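Payout corridor notebook, April 2023
Madigan rail, return handling and FX lock 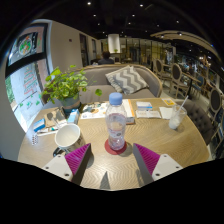
Zhenhua Zheng thinks the returns are a beneficiary name problem and that the FX lock has nothing to do with it. Bank side truncates the name field, the receiving bank compares it with the account record, mismatch, return. He wants the lock window left alone until the name field is ruled out.

Fair enough, so names first.

Pulled the return file for the Grosmont corridor. 187 returns in the period. Return reason is populated on all of them, but the partner maps several local codes onto one generic code before passing the file to us, so "account details incorrect" covers closed account, wrong branch and name mismatch alike. Asked Pao-chu Yeh whether Madigan can send the raw local code in the free text field. She says the field exists in their spec and is blank in production. Ticket open with them.

Replayed the batch in the sandbox with names cut to the partner's limit. Sandbox does not do name matching at all, it accepts any string. No information from that test. Don't repeat it.

FX lock. Current behavior: the rate is locked at quote, the lock is released when the partner acknowledges, and a return is converted back at the rate on the day it arrives. Customer gets back a different amount than they sent. Ledger books the difference to the suspense account, where it sits until Haoran Yan clears it by hand. Two options:

Option A: refund the original source amount, we carry the rate difference.
Option B: keep as is, show the return rate in the app and in the receipt.

A is simpler to explain to support and costs us money on volatile pairs. B needs a copy change and a legal check. Muchen Shao prefers A with a cap of 2,000 per transfer in source currency, B over that. I don't like a split rule, reconciliation would need to know which branch each return took, and the ledger entry has no field for it at present. Could go in the memo line. Ugly.

Separate bug found on the way: the retry job resubmits after a timeout with a new end-to-end ID. If the first message did arrive, the partner sees two distinct payments and pays both. Has to reuse the original ID. Retry limit is 3, left as is. Patch is on the Ovholm branch, not merged, needs review from Zhuoran Jia.

Cutoff table for Mondasgate still has last October's holiday calendar. Updated locally, not deployed.

To do
Raw return codes from Madigan, chase.
Idempotency test: same ID sent twice, expect one payment and one duplicate reject.
Suspense account balance by pair, export for Haoran.
Lock window unchanged until the codes are in.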